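At the Vullwood workshop, people share tools, benches and one big project: a robot with two arms that is learning to handle cloth. The project is called Zorkier.

Cloth is hard for a robot. A block stays the same shape when you pick it up. A sheet bends, slips and wrinkles, so it looks a little different every time.

## Two fingers, no thumb

Your hand has five fingers and skin that can feel. Each arm on this build ends in a gripper with two flat fingers. They open wide, then close to pinch.
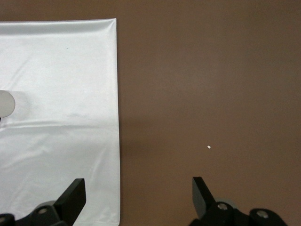 *The gripper's black fingers, spread apart near the edge of the shiny cloth.*

To pinch a thin sheet, a gripper has to go low - but pushing too hard on the table could bend a finger. The builders let it come down slowly for the last 15 millimeters.

## Why two arms?

Try folding a towel with one hand behind your back. The far corner flops over. With two arms, each can hold a corner, and both move together. A computer tells them where to go 20 times every second.
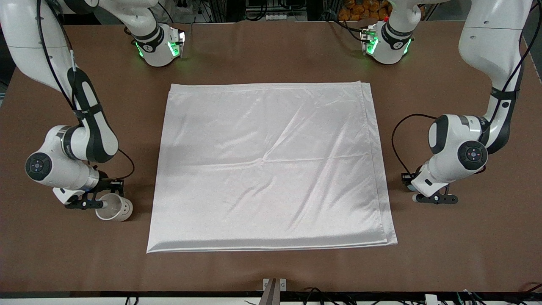
## Try it yourself

1. Lay a dish towel flat on a table.
2. Use only a thumb and one finger on each hand.
3. Fold the towel in half 3 times.
4. Now do it again with one hand and see which corners slip.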